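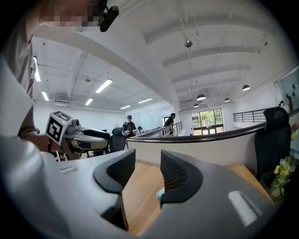

8/2/20

Manipulation project, student team notebook. Continues from the calibration entry.

Goal for this session: get a usable set of two-handed demonstrations with the hand-held grippers, and find out why the left/right trajectories drift apart in the merged files. Secondary goal: settle the task for the Prandunus demo so the software side can stop guessing.

Setup

Two hand-held units, called L and R in the logs. Marker cube on the mount as per the last revision. Recording machine is the old Vitow desktop, with the logger at the commit tagged "semer-in". Semer is our name for the alignment script and everything downstream of it. Firmware unchanged on both units.

Before starting: wiped the finger pads, checked mount screws, zeroed the finger opening against the printed gauge block. L zeroed first try. R took a few attempts, the reading settles to a slightly different value depending on whether the fingers close onto the gauge from fully open or from half open. Backlash in the linkage, most likely. Not fixed. Procedure for now is always to close from fully open, and I have written that on the checklist.

Clock sync: both units pulled time from the desktop at power-up. This turned out to matter, see below.

Task

Pick a block from the left tray, hand over in the air, place in the right tray. No regrasp on the table allowed. The handover is the part we care about, the pick and place are there so each demonstration has a clean start and end.

Each demonstration is one file per unit plus a small text file with operator code, task code and a pass/fail flag. Flag is set by the person at the desktop, never by the operator. Operators were marking borderline handovers as passes.

Runs

First batch was for practice and is not in the dataset. Grip force during handover was inconsistent. New operators squeeze both units hard, then let go with the giving hand all at once, and the block rotates. Instruction changed to: receiving hand closes, count one, giving hand opens slowly. Rotation got much smaller. We should put this on the sheet we hand to anyone who collects for us, it takes one sentence.

Second batch was the real one. 456 demonstrations recorded over the session, operators rotating every 14. The rotation interval is short on purpose. The units get heavy at arm's length and the tracks become jittery when the forearm is tired, you can see it in the vertical axis before the operator says anything.

Target for the Prandunus demo is 1,000 accepted, so at least one more full session and probably part of a third, depending on how many survive the filter.

Drift problem

Symptom: in merged files, the two grippers should be nearly touching at handover. In the old data the distance between fingertip frames at handover was fine at the start of a session and wrong by the end. We had put this down to marker detection.

Test 1. Clamped both units to the same aluminum bar and moved the bar by hand, slow figure eights. Relative pose should be constant. Started a recording right after power-up, another one 70 minutes later without restarting either unit. First recording: relative pose flat, noise only. Second recording: relative pose wobbles in step with the motion, zero when the bar is still. A marker problem would not care whether the bar is moving or at rest, or at least not this neatly. Points to time offset.

Test 2. Shifted the L track in time by hand until the wobble went away. It does go away, nearly all of it, with a single constant shift for the whole recording. So the clocks are drifting apart slowly and each recording is short enough that the offset looks constant.

Test 3. Power-cycled both, repeated the second recording. Flat again.

Conclusion on the drift: the units sync once at power-up and never again. The logger has a resync call in it but it is behind a config option that is off by default. Turned it on, resync now runs before each recording. Costs a short pause between demonstrations, operators use it to reset the block anyway.

Old data is recoverable in principle. Semer could estimate the shift per file by using the handover itself, both units have a clear velocity minimum there. Would not trust it for fast handovers. Someone should try it on a handful of files before we promise anything.

Note that the 456 from today were recorded after the resync change. The practice batch was before.

Marker detection

Separate from the above. Looked at dropouts in the second batch.

 - Most dropouts happen when the cube turns so that one face is seen at a steep angle. Known.
 - A second group occurs only when the operator faces the window side. Exposure drops and the white border of the marker goes gray. Fixed exposure is better than auto here, tried it on a short recording and the dropouts in that group were gone. Motion blur slightly worse. Will take that trade.
 - One cube has a lifted corner on a marker sticker. Pressed it back down, needs reprinting. Matte paper please, the glossy sheet we tried in December gave highlights right across the pattern.

Filter will interpolate gaps up to the existing limit and reject anything longer. I did not change the limit. If rejects are high after the exposure fix we can revisit, but I do not want to loosen it just to reach the count.

Task code discussion

Hulme is the competition arm, and its fingers are narrower than those on the hand-held units. The team question was whether demonstrations collected with wide pads will transfer. Position data yes, contact no. With the narrow fingers the block has to be grabbed closer to its center or it pivots. Options discussed:

a. Narrow pads for the hand-held units. Printing is easy, mounting is not, the pad screws on L are already worn.
b. Wide pads on Hulme. Need to check the rules for end effector width. Mass goes up slightly.
c. Leave both alone and restrict grasp position in the demonstrations with a stripe of tape on the block.

Going with c for now, b as the follow-up if the rules permit. Nobody wanted to take L apart in the middle of collecting, me included. Tape stripe goes around the middle of the block, operators grasp on the stripe with the giving hand at one end of it and the receiving hand at the other. This makes the handover a bit cramped. Tried it a few times without recording, manageable.

Today's files have no stripe, so they get task code H1. Striped block will be H2. Do not mix them in one training run without saying so in the run name.

Replay on the arm

Short test only. Took three H1 files, ran the right-hand track on Hulme at reduced speed, no block. First two ran through. Third stopped on a joint limit shortly after the handover point, wrist was rotated further than the arm can follow. The operator had come over the top with the elbow up. Humans do this without noticing and the arm cannot. Need a reachability check in Semer before the pass flag is final, or better, a beep at recording time so the operator can redo it on the spot.

Leaning toward the beep. The check is cheap enough to run live if we use the coarse limits. Exact check can stay offline.

Loose ends

 - Config with resync on is committed. Pull before recording.
 - Fixed exposure value is in the config comment, still to be tested in evening light.
 - Reprint markers for the lifted cube, remeasure the cube offset after gluing. Do not reuse the old offset.
 - R linkage backlash: measure it properly with the dial indicator, both directions.
 - Charge both batteries the night before. L was low at the end of the session and the logger gave no warning.
 - Backup of today's files is on the second drive, checksums match. Desktop drive is close to full, clear out the practice batch once the drift plots are exported.
 - Competition rules: end effector width, and whether tape on the block is allowed at all in the demo. If tape is out, H2 only makes sense as training data.

Next session: H2, striped block, resync on, fixed exposure. Bar test at the start and again at the end, same figure eights, so we have a before and after for the clock fix.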